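Paper bags are back at the Lundgren market

27 July 2020 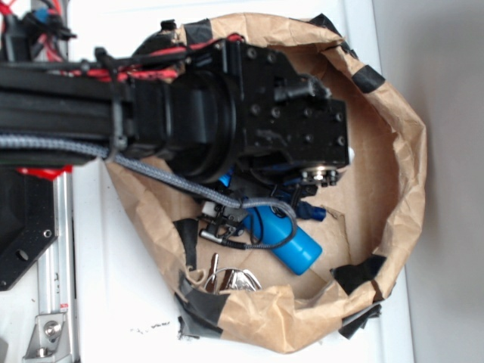 From this week the stalls at Lundgren market give paper bags only. Dela Ackah, who keeps the vegetable stall by the north gate, has ordered 1,470 of them, and she hopes they will last until December. The price is the same as before – no extra cost for customers.

Please keep the bags dry on the way home and do not fill them to the top with potatoes. If you have clean bags from earlier visits, Kwadwo Gbeho collects them at stall 41 every morning before ten. Bags with oil or fish smell he cannot take.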